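Checking a wrist cam view in sim before you swap grippers

Quick one. We do this every time we compare the Tully gripper against the Vikska. Takes under 30 minutes if your scene already loads.

What you need
- the table scene, wood top, dark block
- both gripper models
- controller running, gains at default (dont touch them yet)

Step 1. Load the Tully, park the arm over the table. Render one still from the wrist cam. Look at how much table the gripper hides. Ours takes up the lower middle and the lower right, block way off in the upper left corner and only partly in view. Ribbed metal cylinder between the two finger brackets, black one on top of it. Plenty of bare wood up top.
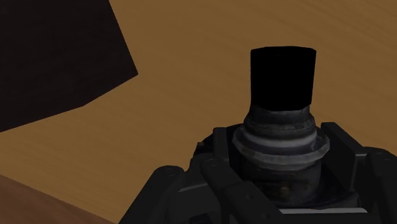 Step 2. Same pose, Vikska. Don't move the camera mount. Save the still with the same name plus _v, otherwise you will mix them up, I did.

Step 3. Tilt. If the block is still half out, rotate the wrist in small steps untill you get all of it. Write the angle down for each gripper.

Step 4. Run 65 grasps each. Same seed, 497 for us. Log misses only.

Mount file is from Encarnación Nieto, ask her for the June version, the older one has the offset flipped.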